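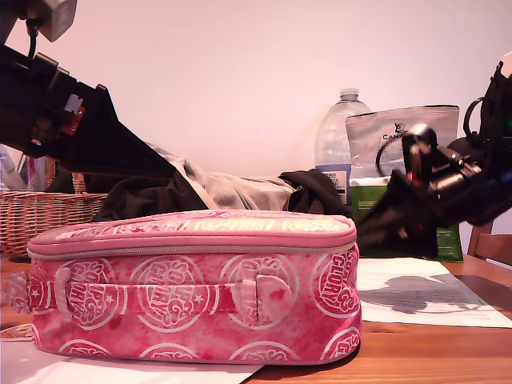

Gesteppte Lunchtasche in Rosa und Rot mit "SOUP & GLORY"-Aufdruck, liegend auf dem Holztisch

Mai | Redaktion Küche & Unterwegs

Lunchtasche im Büroalltag: gesteppt, rosa und ziemlich praktisch

Ich nehme mein Mittagessen seit Jahren mit zur Arbeit. Die Kantine bei uns schließt um 13 Uhr, und bis dahin bin ich selten fertig. Bisher hatte ich dafür eine graue Kühltasche von Fummont, die am Boden gebrochen ist, und davor lange Zeit einfach einen Stoffbeutel. Die rosa Tasche habe ich gebraucht auf dem Markt in Pirnthorpe gekauft, ohne Etikett und ohne Anleitung. Angaben zu Material und Füllung kann ich deshalb nicht machen, auch nicht zum Neupreis. Alles Folgende ist aus dem Gebrauch.

Aussehen

Die Farbe muss man mögen. Der Stoff ist fleckig gemustert, Rosa und ein dunkleres Rot laufen ineinander wie bei einem Batikhemd. Darüber verteilt sind runde weiße Logos mit kleinen Sternen und dem Schriftzug "SOUP & GLORY". Auf dem Deckel steht der Name noch einmal, dort blasser. Mir hätte ein Logo gereicht. Im Bürokühlschrank hat das Muster allerdings einen Vorteil, denn die Tasche wird nicht verwechselt. Mit der grauen ist mir das mehrmals passiert.

Die Form ist ein Kasten mit gerundeten Ecken, deutlich länger als hoch. Leer und flach hingelegt bleibt sie in Form, ich muss sie zum Einpacken also nicht mit einer Hand aufhalten. Das klingt nach wenig, stört aber bei weichen Beuteln jeden Morgen.

Was hineinpasst

Meine Standardfüllung ist eine flache Dose von Cemano mit 1000 ml, dazu ein Apfel, ein Löffel und eine Stoffserviette. Das geht ohne Drücken. Eine zweite Dose derselben Größe geht nicht mehr, eine kleine für Nüsse oder Dressing schon. Brote in Papier liegen gut, solange die Dose unten steht und die Brote oben.

Schwieriger sind hohe Behälter. Mein Thermobecher Sin passt nur liegend, und liegend traue ich ihm nicht. Wer jeden Tag Suppe mitnimmt, sollte vorher messen oder den eigenen Becher zum Kauf mitbringen. Bei dem Namen auf dem Stoff ist das ein bisschen schade. Eine Trinkflasche trage ich sowieso getrennt.

Reißverschluss und Deckel

Der Reißverschluss läuft waagerecht um den oberen Rand und trennt den gepolsterten Deckel vom Rest. Man klappt also die ganze Oberseite auf und kommt überall gut dran. Bei der alten Tasche war die Öffnung ein Schlitz, da habe ich die Dose jedes Mal schräg herausgezogen, und die Sauce ist in eine Ecke gelaufen.

Am Zipper hängt ein Zugband aus rosa Stoff. Das lässt sich auch mit Handschuhen greifen. An den Ecken hakt der Verschluss manchmal, vor allem wenn der Deckel schon unter Spannung steht. Dann hilft es, den Stoff mit der anderen Hand glattzuziehen. Herausgesprungen ist bisher nichts, ausgefranst auch nicht. Bei einer gebrauchten Tasche hatte ich damit eher gerechnet.

Der Gurt

Über die Vorderseite läuft ein flacher roter Gurt mit weißen Sternen und Logos, gehalten von zwei hellrosa Stoffschlaufen. Er trägt sich angenehm, weil er breit genug ist und nicht einschneidet. Ich hänge ihn mir über das Handgelenk, wenn ich im Bus 59 stehe und eine Hand für die Stange brauche. Mit normal gefüllter Dose ist das kein Problem.

Die Schlaufen sind für mich die Stelle, die man im Auge behalten sollte. Bei meinem Exemplar sitzen die Nähte fest. Sie bekommen aber das ganze Gewicht ab, und Stoff an Stoff reibt sich mit der Zeit. Mit zwei vollen Gläsern würde ich die Tasche nicht am Gurt schwingen lassen. Dann lieber unter den Arm damit.

Hält sie kalt?

Ich habe kein Labor, nur ein Küchenthermometer. Nudelsalat kommt bei mir um halb acht aus dem Kühlschrank in die Tasche, dazu ein flacher Kühlakku. Im Mai, bei geschlossenem Bürofenster und ohne Sonne auf dem Schreibtisch, war der Salat zum Mittagessen noch kühl. Ohne Akku war er lauwarm, essbar, aber nicht mehr schön. Mit Joghurt oder Fisch würde ich das nicht machen. Wenn ein Kühlschrank da ist, stelle ich die Dose hinein und lasse die Tasche am Platz.

Warmes Essen habe ich zweimal probiert. Nach einer Stunde war der Eintopf noch warm, zu Mittag musste er in die Mikrowelle. Die gesteppte Hülle bremst etwas, eine Isolierkanne ersetzt sie nicht. Das erwarte ich von einer Tasche dieser Größe auch nicht.

Reinigung

Ich wische sie innen mit einem feuchten Tuch und einem Tropfen Spülmittel aus und lasse sie über Nacht offen stehen. Krümel sammeln sich in der Naht am Boden, da komme ich mit einer alten Zahnbürste gut hin. Einmal ist Tomatensauce außen auf den Stoff gekommen. Kaltes Wasser und Gallseife haben gereicht, und einen Rest würde man auf dem rot gefleckten Stoff vermutlich nicht finden. In die Waschmaschine habe ich sie nicht gesteckt. Ohne Pflegeetikett ist mir das zu riskant, zumal ich nicht weiß, was in der Polsterung steckt.

Anderer Gebrauch

Am Wochenende bleibt sie nicht im Schrank. Für ein Picknick zu zweit ist sie zu klein, aber Käse, Messer und ein paar Tomaten gehen hinein, und das Brot kommt in den Rucksack. Auf einer längeren Zugfahrt hatte ich Ladekabel, Netzteil und Kopfhörer darin. Das ging besser als gedacht - die Polsterung schützt, und durch den großen Deckel sieht man alles auf einmal. Innenfächer vermisse ich dabei allerdings. Lose Kabel verheddern sich, eine kleine Tüte schafft Abhilfe.

Was mir gefällt

- Deckel öffnet weit, Dosen kommen gerade hinein und heraus
- bleibt auch leer in Form
- breiter Gurt, gut zu tragen
- Flecken fallen auf dem Muster kaum auf

Was mir nicht gefällt

- zu flach für stehende Becher
- Reißverschluss hakt an den Ecken
- keine Fächer
- sehr viel Logo

Bewertung

Von mir gibt es vier von fünf Punkten. Einen Punkt ziehe ich für die Höhe und die fehlenden Fächer ab. Für eine flache Dose, Obst und Besteck ist die Tasche gut geeignet. Wer eine gebraucht findet, sollte vor dem Bezahlen den Reißverschluss einmal ganz herumziehen und an beiden Schlaufen kräftig ziehen. Die Fummont kommt jetzt in den Müll, den Kühlakku daraus benutze ich weiter.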